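4. Prozessor einsetzen

Den Rechner lege ich dafür immer auf die Seite, Deckel ab, Innenleben nach oben.
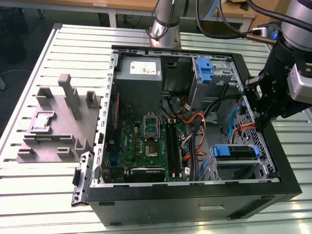 Lies Wuyts rät, vorher den Netzstecker zu ziehen und den Einschaltknopf noch mal kurz zu drücken - mache ich inzwischen auch so.

1. Einmal ans blanke Gehäuseblech fassen.
2. Hebel am Sockel lösen, Metallrahmen aufklappen.
3. Prozessor nur an den Kanten halten, Dreieck auf Dreieck ausrichten, ablegen. Nicht drücken!
4. Rahmen zu, Hebel runter. Das geht etwas schwer, keine Panik.

Achtung: Finger weg von den Kontakten im Sockel!

Hinweis: Die Kabel vom Netzteil lasse ich dabei alle stecken. Wärmeleitpaste kommt in Schritt 5.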